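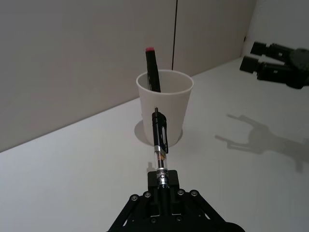 Draw made for the Itcombe summer basketball tournament

May 2023

Well, the draw is done at last, and what a lovely evening it was! Gyula Magyar, who has looked after our fixtures for longer than he cares to admit, pulled the names out in the upstairs room at the Itcombe sports hall, and there was a proper groan from our end of the room when we came out alongside Nosirach, who knocked us out in the semi-final last August (we haven't forgotten, and neither have they).

Our women's side have been put with Akuvell and the newcomers from Kuo, and open against Kuo on the first morning. The men start later the same day against Nosirach, so do come along for both if you can manage it, and bring a cushion, as the benches on the far side haven't got any softer.

Group games will be four quarters of ten minutes, same as last year, and the top two in each group go through. If you were hoping to park by the hall, please think about walking or sharing a lift, as there are only 90 spaces and the swimming club has its gala that weekend too.

The travel fund now stands at £2422 out of the £3000 we need for the away fixtures, so thank you, thank you, to everyone who baked, bought or simply ate. Team sheets need to be with Gyula by the end of the month, please.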